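Civwood, la habitación de la ropa
Galería y apuntes
Actualizado: 2025-08-16

Bienvenidos a la galería de la habitación de la ropa. En el edificio Civwood tenemos una habitación común para ordenar la ropa limpia, en la planta baja, al lado de la entrada de bicicletas. En febrero abrimos esta página con los horarios y los avisos, y poco a poco ha crecido con consejos que los vecinos me piden en la escalera. El español no es mi primera lengua, por eso pido paciencia con algunas frases.

El tema de esta entrega es la ropa oscura: sudaderas, camisetas negras, pantalones de estar en casa. Es la ropa que más se acumula y la que más trabajo nos da para reconocer qué es cada cosa.

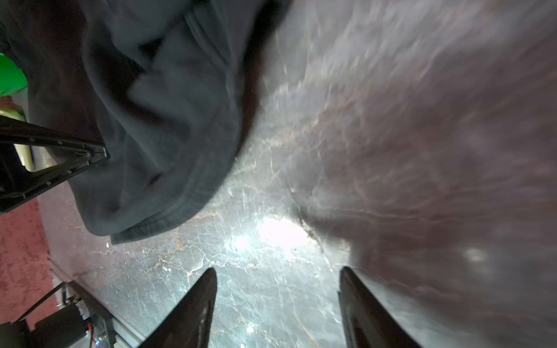
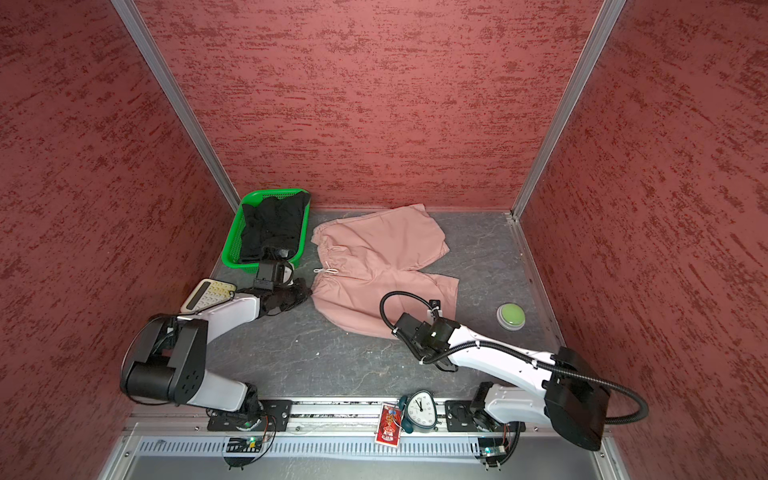
Primera foto: tela gris muy oscura, en pliegues gruesos, sobre la piedra pulida. Segunda: la cesta verde con la ropa negra y, a su derecha, el pantalón corto rosa claro.

Sobre la ropa oscura

Una sudadera gris carbón y una camiseta negra parecen casi iguales cuando están juntas en un montón. Con luz fuerte se ve mejor la diferencia. En la primera foto se aprecia que los pliegues altos tienen un tono un poco azulado y los bajos quedan casi negros, y es la misma tela. Por eso recomiendo no decidir el color de una prenda en el fondo de la cesta. Hay que sacarla, abrirla y mirarla plana.

Mi orden de trabajo es el siguiente. Primero saco las prendas grandes, porque ocupan el espacio y esconden las pequeñas. Una sudadera con capucha puede tener dentro de la manga un calcetín desde hace dos lavados. Después separo las camisetas de los pantalones, sin doblar nada todavía. Los calcetines van al final, todos de una vez, y los que se quedan solos pasan a la bolsa de tela que cuelga detrás de la puerta. Esa bolsa se vacía el último día de cada mes. Quien pierde un calcetín negro debe mirar allí antes de preguntar en el grupo.

También es útil dar la vuelta a la ropa antes de lavarla, con el interior hacia fuera. El color dura más y las pelusas blancas se pegan en la parte que no se ve. Con las sudaderas de algodón yo lo hago siempre. Con las camisetas, cuando me acuerdo.

Sobre los pantalones cortos con cordón

El pantalón rosa de la segunda foto tiene cintura elástica y un cordón blanco fino con nudos en las puntas. Los nudos son una buena idea. Un cordón sin nudo entra en el túnel de la cintura durante el lavado y luego se necesita un imperdible y bastante calma para sacarlo. Si vuestros cordones no tienen nudos, hacedlos antes de la primera lavadora. Si ya se ha escondido una punta, se pone el imperdible en esa punta a través de la tela, se arruga la cintura hacia atrás y se avanza un poco cada vez.

Para doblar un pantalón corto de tela blanda:

Poner la prenda plana y pasar la mano desde la cintura hacia las perneras.
Meter el cordón hacia dentro o dejarlo estirado a un lado, pero no debajo, pues deja marca.
Doblar por la mitad, una pernera encima de la otra.
Doblar la punta del tiro hacia dentro para tener un rectángulo.
Doblar otra vez desde la cintura hacia abajo, en dos o en tres partes según el cajón.

La ropa clara conviene lavarla aparte de la negra. Un rosa tan pálido se vuelve gris con facilidad si entra con sudaderas nuevas. A mí me pasó con una toalla color crema, que ahora es de un color para el que no conozco la palabra en ninguna lengua. La uso para el suelo del balcón.

Sobre las cestas

Las cestas con agujeros dejan pasar el aire, y una prenda que ha quedado un poco húmeda no coge olor tan pronto. Esto no significa que se puede guardar ropa mojada en la cesta. La ropa va primero al tendedero, y a la cesta cuando está seca. Este verano encontré dos cestas con toallas mojadas debajo de la ropa limpia, y fue necesario lavar todo de nuevo.

Una cesta se llena hasta el borde y no más. Cuando la tela empieza a salir por delante, es el momento de parar y doblar. Si se aprieta, la ropa de abajo sale con arrugas que después piden plancha, y la plancha común tiene lista de espera los fines de semana.

Las cestas de los vecinos llevan el número del piso con rotulador en el fondo. La cesta sin número se considera de todos. Las cestas de repuesto las compramos en la ferretería Merkard, que nos guarda siempre el mismo tamaño. El modelo mediano tiene 32 litros y cabe en la estantería baja. El grande no cabe, por favor no lo compréis para esta habitación.

Sobre la superficie

La superficie con vetas es bonita y es también un poco traidora. Sobre el gris con líneas claras una pelusa blanca o un trocito de hilo no se distingue bien, y luego aparece en el pantalón negro. Yo paso un paño de microfibra seco antes de abrir la ropa. Si hay mancha, un paño húmedo con una gota de jabón neutro y después otro paño para secar. Vinagre no, limón no, polvos de fregar tampoco. En la piedra pulida los ácidos dejan una marca mate que ya no se quita en casa.

Las cremalleras y los botones metálicos deben quedar hacia arriba. Arrastrar una sudadera con la cremallera abierta sobre la piedra hace un ruido que se oye en el primer piso, y puede hacer rayas. Es mejor levantar la prenda y ponerla de nuevo.

Cuando la luz da en la parte pulida, el reflejo molesta bastante. Para buscar manchas en tela negra, sin embargo, esa luz ayuda: se mueve la prenda despacio y la mancha de desodorante aparece enseguida. Estas manchas blancas salen muchas veces con un trozo de la misma tela, frotando en seco, sin agua.

Cuentas y jabón

El jabón común se paga entre todos los pisos que usan la habitación. Compramos a granel en la droguería Robichaud, y la garrafa nos dura aproximadamente 200 lavados si cada persona usa el tapón pequeño y no llena a ojo. El tapón pequeño es el azul. Para la ropa oscura basta con medio tapón y agua fría; más jabón deja rayas claras en los pliegues, y mucha gente cree que es un problema de la máquina de lavar.

Apuntad cada lavado en la hoja. La hoja está en la tabla con pinza, y al terminar una página se pasa a la carpeta. Quien hace las sumas en la carpeta, por favor que escriba el total con números claros, porque mi 1 y mi 7 son diferentes de los vuestros y en primavera esto nos costó una tarde de discusión amable.

Suavizante no compramos. Quien lo quiere, trae el suyo y se lo lleva. En la ropa de deporte no lo aconsejo.

Preguntas que me han hecho

Un vecino quería saber si se puede dejar la ropa doblada hasta el día siguiente. Sí, en la estantería alta, con el número del piso. Sobre la superficie de doblar no, otra persona la necesita.

Otra pregunta fue sobre las perchas. Hay perchas de alambre y perchas de plástico. Las sudaderas pesan mucho para el alambre y quedan con dos picos en los hombros. Yo las doblo: mangas hacia atrás, capucha hacia abajo sobre la espalda y después en tres partes. La capucha hacia dentro hace un bulto, pero el montón queda más firme. Cada uno puede elegir.

También me preguntaron por el código de la puerta. El código nuevo no se publica en la página, está en el papel que recibió cada piso. El antiguo, 2411, ya no funciona y no hace falta probarlo muchas veces, porque la cerradura se bloquea.

Sobre los objetos olvidados: lo pequeño va al cajón de la entrada. Antes de lavar, revisad los bolsillos. Esta temporada han aparecido monedas, un lápiz de labios, una llave de bicicleta y muchos recibos que ya eran una pasta. Un pañuelo de papel en un bolsillo es lo peor para la ropa negra. Si ha pasado, se deja secar la prenda completamente y se sacude en el patio; con la tela mojada el papel se pega más.

Otras galerías

Sábanas y fundas: cómo doblar la sábana ajustable entre dos personas
Lana en agua fría, con la tabla de secado plano
El tendedero del patio Hatley, antes de pintar y después
Botones: la caja de repuestos ordenada por tamaño

Para enviar fotos de vuestras prendas dobladas, usad el buzón de la página y escribid en el asunto la palabra «ropa». Las publico en tamaño reducido, sin número de piso. La próxima entrega será sobre toallas, y todavía me faltan fotos de toallas de baño grandes.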